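Notebook, April, late morning

Spent a good while today on the guest room things for the Metham flat, which have been sitting out on the bed since we emptied the shelf (I keep meaning to find them a proper home!). The big green-rimmed bowl is a lovely heavy thing and I'd like it kept, even if it takes up half a box by itself.
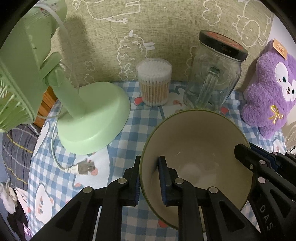 Should the bowl and the glass jar share a box?
Better to keep them apart, with the jar in the small carton and a towel around the bowl.

The mint fan goes last, cord coiled and tied, and the purple plush can ride on top of the linens where it won't get squashed. Cotton swabs stay in their tub, and the tub goes with the bathroom things for Brarkside. Carton 24 still has room, and I've put 3 spare towels beside it. The checked sheet I'll strip off and fold once everything else is away.

Last updated: April, 11:40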